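**To:** shop-robotics list
**Date:** February 20, 2026
**Subject:** Re: Lunholm arm, wrist view in the sim vs. on the bench

Replies in between, and then where I've got to on the sim side.

> I finally got the arm bolted down on the back bench at the Vilthorpe
> shop. The base plate from the Ultetti kit is drilled for metric and our
> bench inserts are not, so I made an adapter out of scrap aluminum. It
> holds fine but it raises the base by the thickness of the plate. Does
> that matter for the sim?

Yes, it matters. The base height is one number in the config, so measure from the bench top to the underside of the first rotating joint and send me that. Don't measure to the top of the plate, the casting has a lip and I got it wrong that way on mine.

While you're under there, check the two screws on the shoulder bracket. Mine had backed out after a week of running. Blue threadlocker has held so far.

> The shoulder joint also buzzes when it holds still with the arm
> stretched out. Not loud, but the motor gets warm to the touch.

Mine does the same. I dropped the proportional gain on that joint from 25 to 16 and the buzz went away. The arm sags a little more at full reach, which for picking up blocks I can live with. If you change it, change it in the sim config as well or the two will disagree at the far end of the table and you'll spend an evening looking for a calibration error. Ask me how I know.

I wouldn't bother with a fan on the motor yet. If it's still too warm after the gain change, move the elbow rest position in toward the base so it isn't holding its own weight all the time.

> Last thing. I trained on the sim set you uploaded and it works in the
> sim and does nothing useful on the bench. It goes to the right general
> area and then stops above the block or closes on air next to it. The
> lights in the shop are two long tubes straight overhead and there is a
> window on the left. Could it be as simple as the lighting?

Partly, I think. There are three things mixed together here and I'd take them one at a time.

First, camera mounting. The printed bracket in the Cáceres branch of the repo holds the wrist camera at a slightly different tilt from the one on the main branch. I merged half of that change in May and never finished it. If you printed the bracket from main and trained on the set I uploaded, the block will be in the wrong place in the image by enough to miss. Look at the number molded into the side of the bracket. If it says 2, you have the old one. Reprint it, it's a short job. Use PETG if you have it, PLA creeps where the clamp screw goes through.

Second, the exposure. The camera defaults to auto, and every time the gripper moves across a bright part of the bench the whole picture shifts. Lock exposure and white balance before you record anything. The script does not do this for you. I run it by hand after each power cycle and I have it on a sticky note on the supply.

Third, the light. The set you trained on was rendered with one soft even light and a plain gray table. A net trained on that has never seen a reflection or a patch of glare and it will happily treat one as the edge of a block. So I've been redoing the renders with darker table materials that catch the light, and with the lamps moved at random between episodes. The lamps also change strength. In some of the episodes most of the table goes nearly black, with a couple of pale smears of light across it, and the block face picks up its own washed-out spot.
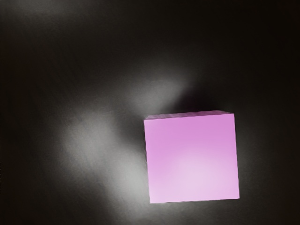
I've got the lamp position, lamp strength, table roughness and block color all on random now, drawn once per episode. Drawing them per step made the training noisy for no gain that I could find. The block size stays fixed. The camera tilt gets a small random offset too, to cover brackets that came off the printer a bit crooked, but that won't save you from the old bracket, the error there is too large.

A first run with the new settings is going now on the shop machine. I don't have bench numbers worth posting. With the old set my own arm missed 7 picks out of 25, and those were with the blinds down, so that's the figure I'll compare against. I'll do one pass with the blinds down and one with them up, same block positions marked on the table with tape.

What would help me, if you have time before I upload:

- the base height, as above
- which bracket you printed
- a short recording from your wrist camera with exposure locked, arm parked at home, once with the tubes on and once with only the window

No need to label anything. Put it in the shared folder under vilthorpe and I'll pick it up from there.

On the adapter plate, if you still have the drawing, could you post it? Mine is clamped to the table with two bar clamps and I keep bumping it.

One warning for everybody else on the list who pulls from main: the config format changes with this. The light settings move into their own section and the old keys are ignored without any message. I'll add a check for that but it isn't in yet. Keep a copy of your current file.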